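3.2 Station Layout and Upkeep of the Hand-Held Gripper Pair

The collection station consists of a tabletop, a pair of hand-held grippers, a head-mounted camera and a recording computer. It was assembled at the Wanyama site and is referred to below as the Brorna station, after the software that runs on it. The present section covers how the station is set up at the start of a shift, how it is maintained between shifts, and which repairs were needed over the course of the study. The learning method is treated in Section 4 and is independent of what follows, except where noted.

3.2.1 Table reference

All recorded trajectories are expressed in a table frame. The frame is re-estimated at the start of each shift from a printed calibration board, which is placed flat on the tabletop, viewed from three head positions and then removed. If the residual between the new estimate and the stored one exceeds the acceptance limit, the table is assumed to have moved and is pushed back to its marks before the procedure is repeated. The stored estimate is never overwritten to absorb a moved table. An early version of the software allowed this, and the frame drifted slowly over several shifts before the drift was found in the replayed data.

Gray tape is used on the tabletop because it stays out of the color range of the toys handled in the tasks. The tape is replaced when a corner lifts. Residue is removed with isopropyl alcohol and a cotton cloth, and the surface is left to dry before new tape goes down. A razor scraper was tried once and left a scratch in the wood that the calibration routine detected as an edge; scrapers are no longer kept at the station.

3.2.2 Gripper inspection

The two grippers are mirror images and are not interchangeable. Each carries a flat triangular metal plate on its upper part, and the pose of the gripper is reported relative to that plate. A plate that has shifted on its seat produces an error that is constant within an episode and therefore hard to see in the video. For this reason the seat screws are checked with a torque driver before the first episode and again after 30 episodes, or at once if a gripper has been dropped.

The fingers are checked next. The operator closes each gripper fully and reads the reported opening, then opens it to the stop and reads it again. Both values must fall inside the band stored for that unit. A closed reading above the band usually means debris between the finger pads. A closed reading below it means pad wear, and the pads are changed as a pair – a new pad facing a worn one gives an uneven grip and shortens the life of the new one. Pads were changed on a fixed interval of 900 episodes in addition to any change called for by the reading.

The slide behind the fingers is cleaned dry with a soft brush. Oil was used during the first weeks and attracted fibers from the carpet, after which friction in the left unit rose until the closing motion became jerky. Both slides were stripped, degreased and refitted without lubricant. No further friction faults were recorded.

3.2.3 Cable routing

Each gripper is wired. The cable carries power and the opening signal, and it is the part of the station that fails most often. Of the faults logged as hardware, the majority were intermittent breaks within a hand's width of the connector, where the cable flexes each time the wrist turns. The symptom is a run of repeated values in the opening signal while the video continues normally.

Three measures were adopted. The cable leaves the gripper in an open loop long enough for the operator to reach the far edge of the table without drawing it tight. The strain relief is a molded sleeve clamped to the housing, replacing the original cable tie. Finally, the recorder now rejects any episode in which the opening signal holds exactly the same value for more than 500 ms while the gripper is in motion. The last measure prevents no breaks, but it limits the loss to the current episode. Before it was added, Funmilayo Iyamu had to discard most of one shift's recordings after a break in the right cable passed without notice.

Cables are replaced whole. Splices were attempted on two occasions and both failed within a shift. A replacement takes 20 minutes, including the opening check described above, and a spare of each handedness is kept coiled in the equipment cabinet. Coils are tied loosely and never hung from the connector.

3.2.4 Episode reset

Figure 3 gives the operator's view of the station with the storage bin and toys used in the placing task. Object positions are varied freely between episodes; the bin is kept toward the back of the table and may be turned but is always upright. Both grippers are brought to the front of the table before recording starts, with the fingers directed inward, so that every episode begins from a comparable posture. The recorder waits for both pose streams to settle and then emits a tone.
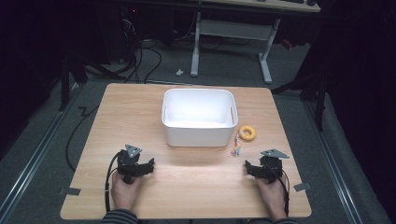
Figure 3. Placing task at the Brorna station, head camera view. The operator holds one gripper in each hand near the front of the table; an empty white bin, a yellow ring and a small multicolored figure are on the tabletop.

Mererid Penry objected, on reading a draft of this section, that a settling test on pose alone lets a half-closed gripper through, and that the opening signal should have to be stable and at the open stop before the tone is given. The objection is correct. In the version used for the study, the start opening was left to the operator, and a number of episodes begin with one gripper partly closed. These were kept in the dataset and flagged. The released version of the recorder applies the stricter test to both units.

3.2.5 End of shift

At the end of a shift the grippers are wiped down, the pads are inspected under a desk lamp, and both units are placed open on a foam cradle. Leaving them closed was found to set the pads slightly, which shifted the closed reading the next morning. The cables are unplugged at the recorder end only. Repeated unplugging at the gripper end had loosened one connector by January, and its housing was exchanged for a new one supplied by Brivex.

The maintenance log is a plain text file stored next to the recordings. Each entry gives the unit, the reading before the intervention, the action taken and the reading after it. Entries by Obinna Uzor and Ladi Oyewole cover most of the period; the pad readings from the first weeks are incomplete and are excluded from the wear curves in Section 5.3. Where a repair changed the geometry of a unit, as in the housing exchange, the plate-to-finger offset was measured again and the new value applies only to episodes recorded after the repair. The offsets and the dates on which they took effect are listed in Appendix B.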